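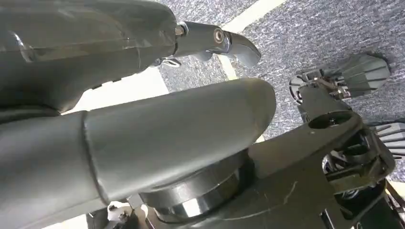 Black bracket, light scratches, one pale curved one near the lower middle.

Thread on scuffs in dark metal finishes, mostly for Arif Patwary, who asked on Wednesday what I do before reaching for paint.

Step one is a damp microfiber and a drop of dish soap. A lot of pale marks on black are transfer from whatever rubbed against it. Wipe, dry, look again under a lamp held low to the side.

If a fingernail catches, it's a scratch. If it doesn't, treat it as a scuff until proven otherwise.

Isopropyl next, 60 percent, on a cotton swab. Test it somewhere out of sight. Some coatings go cloudy and stay that way.

Matte and glossy parts get separate cloths. Polish residue on matte gray leaves a shiny patch and you will be looking at it for years.

Bright metal, like that silver ring at the joint, gets a dry cloth only. Same for screw heads. Liquid sits in the recess.

Seams: soft brush, dry, along the line and then across it.

Touch-up: I use the Bokgate satin black pen. Two thin coats, 6 hours between them. It dries slightly darker than it goes on.

Baltazar Esquivel prefers the Trurach wax stick for shallow marks. It's quicker – and it comes off with the next alcohol wipe, so pick one method.

Don't touch up the rim of a hole if anything passes through it. The paint flakes there first.

I leave most light scratches alone. The curved one is on my list for July.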